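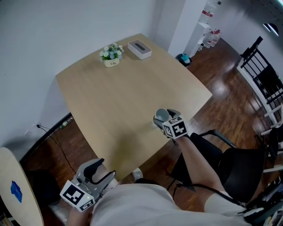
21 October 2018

Back from Vustisthorpe on the slow train, feet damp, and I still don't believe in the Protari book.

Kamlesh Rajput gave his talk in the upstairs room at the library. The title was "The Picture Book They Tried to Bury", which should have warned me off. Who are "they"? He never got round to saying. From what I could gather, "they" was a publisher called Grondwood, who printed the thing, failed to sell it and turned over to something else, as publishers do with most books. Nobody buries a book that isn't selling. They put it on the cheap table.

The story as he tells it. The author of the Protari books, all those round blue creatures with the bad tempers that we were read at school, wrote one for grown-ups early on. It has a divorce in it, and a drunk vicar, and a seaside hotel where the creatures are plainly up to something behind the curtains. Grondwood had it withdrawn within weeks to protect the children's list. Only a handful of copies got out.

I'd put my hand up at "only a handful" if I were braver. Sohail did it for me, bless him. He asked how many were printed and Kamlesh said 200, and Sohail asked where that number came from, and Kamlesh said it was "generally accepted". By whom? Then it came out that he'd had it from a dealer's catalogue, and the dealer had a copy to sell. Lot 2542, he read it out as though the length of the number made it more respectable.

Also the dates don't work. I've got the old paperback guide here and went through it on the train home. There was no children's list to protect when this book came out. The first Protari title for children is two years later. So either the guide is wrong (possible, it gets the illustrator's name wrong on the very next page) or the withdrawal happened much later than he says, or it never happened and the book simply went out of print. My money's on the last. Scandal sells a talk, though. "Dull early book remaindered" would have got about as many people as the talk on parish magazines, where I was a third of the audience.

To be fair to him he did bring a copy. Not the first printing, a reprint by Avcı, stapled, on that shiny paper that shows every thumb. He passed it along the rows and I had it for perhaps a minute and a half before the woman beside me started breathing at me. The drawings are good. Better than I wanted them to be. There's one of the vicar trying to fold a deckchair that is properly funny, all elbows. The words are poor. It rhymes in places, stops, then starts rhyming again as if the author had been out of the room. And as for being filthy, well. One creature has its socks off. I've seen worse on a seaside postcard, and so had everybody in the year it was published.

I do wonder why people need it to be dirty. Somebody who wrote for children had a go at something else, wasn't much cop at it and went back to what worked. That seems interesting enough to me. But every time, it has to be a secret side, a dark side, and then you look and it's a creature with no socks.

Sohail thinks I'm being mean. He said on the platform that Kamlesh found the book on his own and has spent years on it, and that counts for something even if he's got carried away. I said getting carried away was the whole talk. We had words, small ones, and then shared his crisps. He's lending me the letters, the second volume, as he reckons there's a mention of Grondwood in the index. If there's a line in there about a withdrawal I'll say sorry to Kamlesh in person. I'm not practising it yet.

He wants to do a second half in December, on the "missing pages". There are supposed to be 5 of them. I counted the gatherings in the reprint as best I could with that woman at my shoulder and I couldn't see where five pages would even have gone – you can't lose an odd number of pages out of a stapled book without leaving a blank somewhere. Must ask him about that. Must also ask whether Avcı worked from a real first printing or from somebody's photocopies, as the greys looked very muddy to me.

Paid for Sohail's ticket, he owes me. Library book due back, the one on hymn writers, haven't opened it. Bed.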